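Poll watchers and door knockers wanted, Plumura district council runoff
Paid and unpaid spots, start right away 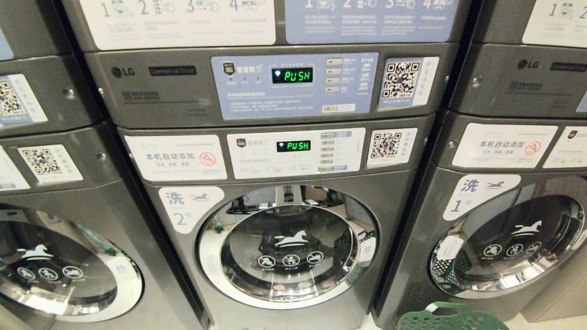
Who we are

Pudeck Civic Watch. Small nonpartisan group, office on Aguirre Street, second floor, ring twice. We watch local votes and write down what we see. No party money, no candidate money. The first round in Plumura ended with a gap of 83 votes and two recount requests, so the runoff in August is going to get looked at hard and we are short on people.

What we need

Poll watchers — inside the polling place from opening until the count is signed. Long day. You sit, you watch, you fill in the form. No arguing with poll workers, no talking to voters about who they like.

Door knockers — evenings mostly, 5 pm to 8 pm. Short survey on whether people got their polling place notice, whether the address on it was right, whether they had trouble in round one. Our list has 2879 households on it. We won't get to all of them but want to get as far as we can.

Data entry — from our office only, sorry, paper forms can't leave the building. Decent typing, readable handwriting for the notes.

Two drivers for the Uvov side of the district, where the bus stops running at 7 pm. Own car, valid license, gas paid back with receipts.

Pay

Door knockers and data entry: 33 per shift, paid at the end of the week. Drivers same plus gas. Poll watchers are unpaid by law here, but we cover lunch and the ride home.

You should be

18 or over
Registered anywhere in the district (watchers only, the rest can live wherever)
Not working for a candidate, a party or the city right now, and not in the past year
OK with stairs
Able to make one training, either the morning or the evening one, two hours each

Second language a big plus. Experience nice but plenty of our people had none in round one and did fine.

Please don't apply if you plan to post from inside the polling place. We had that problem last time and lost a watcher's badge over it.

How to apply

Send a short message with your name, phone, which job, and what evenings your free. No resume needed. If you did round one with us just write "back again" and your badge number, we still have you're paperwork.

Drop it through the mail slot at the office or call extension 331 between 10 am and 4 pm. Leave a voicemail if it rings out, we do check. Watchers need to get in touch first, the badge forms have to go to the election office before anything else and they are slow with them.

Training dates go out by text once you're on the list. Bring photo ID and a pen.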